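Foire aux questions : plans de travail en pierre

Faut-il vraiment traiter la pierre tous les ans ?
C'est ce que disent les vendeurs de produits de traitement. Chez Vatton, nous attendons que l'eau ne perle plus en surface. Certains clients n'y touchent pas pendant 8 ans et ne s'en plaignent pas.

Le marbre « sans entretien », ça existe ?
Nous n'en avons jamais vu. Le vinaigre et le citron attaquent le calcaire, quoi que promette l'étiquette. 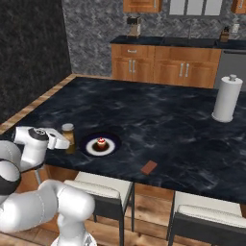 Un plan foncé est-il moins salissant ?
Pas sûr. Le calcaire et la farine s'y voient davantage que sur du gris clair. Un bleu marine veiné de noir, de gris et de bleu pâle, comme celui de l'îlot, camoufle sans doute mieux les miettes qu'un noir uni. Demandez quand même un échantillon et gardez-le une semaine près de l'évier.

Pourquoi deux devis varient-ils de 300 euros ?
Souvent la découpe de l'évier, parfois la livraison, parfois rien de très clair. Exigez le détail.

Les kits de réparation à 44 euros sont-ils efficaces ?
Sur un petit éclat, peut-être. Sur une fissure, Jocelyn Campbell, à l'atelier, les déconseille.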